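3.2 Attenuation at the splice points

The access network in the Lindik district was built in two stages. In the first stage the contractor, Eltell, placed the feeder cable in existing ducts along the main road, and in the second stage the drop cables were pulled to the buildings. The network serves 3,285 homes, of which 1,733 are in apartment blocks and the rest are in single houses. For the present study we took only the drop segments, as the feeder was measured before and the results were given in Section 2.

All splices were made by fusion, with single-fiber machines. The crews worked from August until the ground became too hard for digging. We visited 147 splice closures and measured each of them in both directions with a reflectometer at 1310 and 1550 nm. Measuring from one end only is still common in small companies, but it can show a false gain when two fibers with a different mode field diameter are joined. For this reason every value in this section is the mean of two directions.
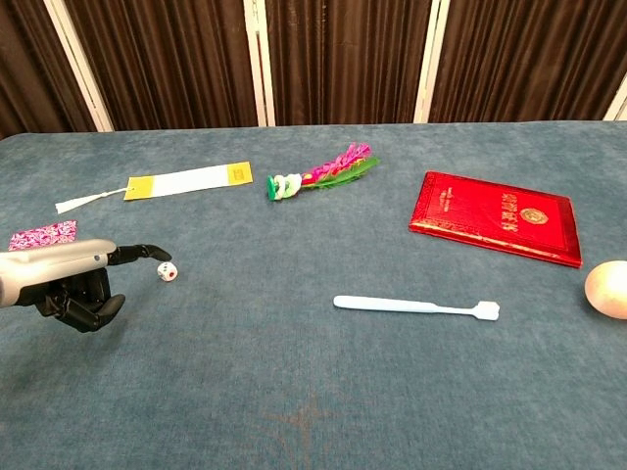 Figure 4. Robotic hand with extended index finger above a small die.

The loss of a fusion splice depends mainly on the cleave angle, on the cleanliness of the fiber end and on the alignment of the two cores. In the closures of the apartment blocks the mean loss was low and the spread was small. In the closures of the single houses the spread was clearly larger, and 13 closures had at least one splice above our limit of 0.15 dB. Lateral offset is the part of the problem which is most difficult to imagine for a reader outside the field. The die in Figure 4 is small next to the hand, and the fingertip is only a short distance from it, but even this short distance is very large when we compare it with the core of a single-mode fiber, whose diameter is close to nine micrometers. An offset of one micrometer between two cores can already bring the splice over the limit.

We opened the 13 closures again and inspected them. In most of them the fiber was bent too tightly in the tray, and the loss at 1550 nm was much higher than at 1310 nm, as is expected for a bend. After the fiber was laid again with a larger radius, the loss returned to the normal range without a new splice. In the other closures the splice itself was bad and had to be repeated. The cleaver used there had a worn blade — the crew had not turned it to a new position when they moved from the Dullix side of the district.

We did not find a relation between the loss and the time of day when the splice was made. The type of closure also had no clear influence, although the Kravchuk model has a narrower tray and leaves less space for the spare fiber. The number of these closures in our sample is too small for a firm statement, and we return to this question in Section 4.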